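Liltum Tabletop Sorting Cell

Benchtop arm, tube-style tool, perforated base table, wooden work board
Sold and supported by Erketti
Current setup: in daily use at Tefera, Lonamstead

Overview

The Liltum is a small sorting cell for workplaces that handle a lot of little things and have run out of people who enjoy it. It picks up a part, moves it to the group where it belongs, and goes back for the next one. It does not hum along with the radio.

Tefera packs and checks wooden toy sets. Before the Liltum arrived, every mixed tray was sorted by hand, a job passed around the packing room with the enthusiasm usually reserved for cleaning the microwave. The arm now takes 2000 pieces a shift. The people who used to do that are on inspection, repairs and the odd customer order, and the sorting rota has come down off the wall.

What changes for your staff

Less reaching, for a start. Also less arguing over whose turn it is. Somebody still has to fill the board, clear it, and decide what to do with a piece that is chipped or belongs to another set entirely. The Liltum has no opinion on chipped pieces. Your staff have plenty, and they will finally have time to share them.

Expect a strange first month. At Tefera the packers watched the arm closely until October, mostly hoping to catch it in a mistake. They caught a few — all of them were written down with great care — and two led to changes in the standard program.

Training takes 6 hours and no programming. Anyone who can set up the office printer is overqualified.

Specifications

Cycle: 30 picks per minute at the standard setting
Stored part shapes: up to 259
Mounting: bolts to the perforated table
Power: ordinary wall outlet
Noise: quieter than the people watching it

In the box

Arm and controller, one tool, table panels, board, stop button on a long cable, printed manual. Spare boards are sold separately, and you will want one the first time somebody puts a coffee down.
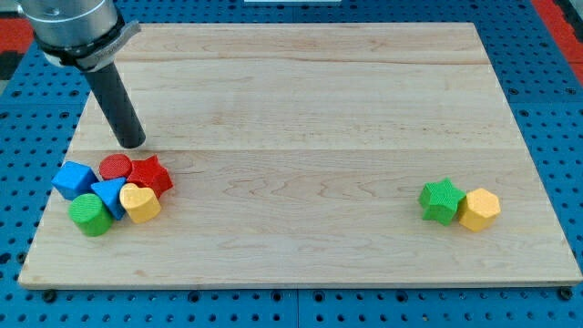

Delivery includes installation and a half day on site with an Erketti technician. Please have the table space cleared before we arrive, and let your staff know we're coming. They tend to have questions, and the best ones come from whoever has been doing the sorting longest.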